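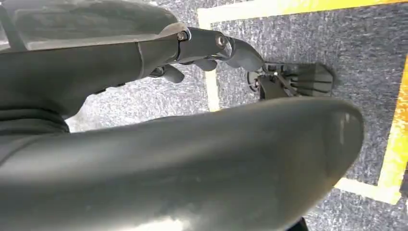
A recurring fault in our handling cell at Goltitness occupied most of January, and I have set out the course of it here for colleagues at Grube and for anyone else who runs a jointed hand close to a hard floor. The work in question is floor retrieval. Small parts are placed inside a taped rectangle on the carpet, and the hand is required to reach down, close its fingers on the part and lift it clear. The longest finger always arrives first, well ahead of the shorter ones that curl beneath it, and two of its joints are each held by a small screw with a silvery head. The second of those screws is the one that gave us trouble. The dark, ribbed part lying just beyond the fingertip is typical of what we ask the hand to collect.

The first sign of the fault was a missed grip. The hand closed, the software reported contact, and the part stayed on the carpet. A single miss is not unusual and was entered in the log without further action. Over the following sessions the misses became more frequent, and they shared a feature that ought to have been noticed earlier than it was. In every case the longest finger had come down slightly to the left of its target. The error was a matter of millimetres. It was enough to push a small part sideways and too little to trigger any of the alarms supplied with the Jornix controller.

The initial response was to recalibrate. This was done twice and on both occasions the results improved for a short while, which encouraged the belief that the matter was closed. I must record that this was my decision and that it was the wrong one. Recalibration had taught the controller to allow for a loose joint. As the joint loosened further, the allowance ceased to be correct, and the fault returned in a form that was harder to read.

The fault became a safety matter on the 52nd run of the series. The finger met the floor before the controller expected it to, and the hand continued downwards under power. The force limit did operate, but it operated late. When the limit was reached the arm withdrew along its programmed path at normal speed, and that path crossed the edge of the taped area. No person was inside the boundary. A member of staff was, however, standing close to it with the intention of resetting the part, in the reasonable belief that the run had ended. The stop button was pressed and the arm came to rest. There was no injury and no lasting damage to the arm.

All work in the cell was suspended for seven days while the cause was established.

On inspection, the screw at the second joint of the longest finger was found to have backed out by a little over 2 mm. It could be turned with the fingers. The screw at the knuckle was tight. The thread compound specified by Flondard, who maintain the hand under contract, had been applied to the knuckle screw and there was no trace of it on the other. Our own service record shows the joint as having been opened and closed again before Christmas. It does not show whether compound was used, as the form did not ask.

Two separate failings should therefore be distinguished. The mechanical one was small and cost very little to correct. The other lay in our procedure, and I regard it as the more serious. The tape on the floor had come to be treated as the limit of the arm's movement. It was laid down to show where parts should be put. The arm can reach well past it, and nothing in the controller prevented it from doing so.

The following changes are now in force.

The screws on every finger are checked with a torque driver before the first run of the day, and the reading is written down.

The service form has a line for thread compound, to be signed by the person who applied it.

Recalibration may not be repeated within the same week unless the hand has first been examined.

The withdrawal path has been altered so that the arm rises vertically before it travels, and its speed after a force limit has been reduced.

Staff may approach to reset a part only when the controller shows that drive power is off. A stationary arm is not to be taken as a safe arm.

A new boundary, based on the full reach of the arm, has been agreed in principle. The position of the cable run along the back wall makes it awkward to mark, and I am waiting for a proposal from the building services office. In the meantime the approach rule above applies throughout the room.

Normal work resumed in March 2025. Misses still occur, chiefly with narrow parts that lie flat, and these appear to be a question of grip planning with no connection to the fault described. Colleagues at Grube use the same model of hand and have been sent the inspection notes. Other users should look at the second joint first and should do so before they recalibrate. I will add the torque readings to this page when there are enough of them to be of use.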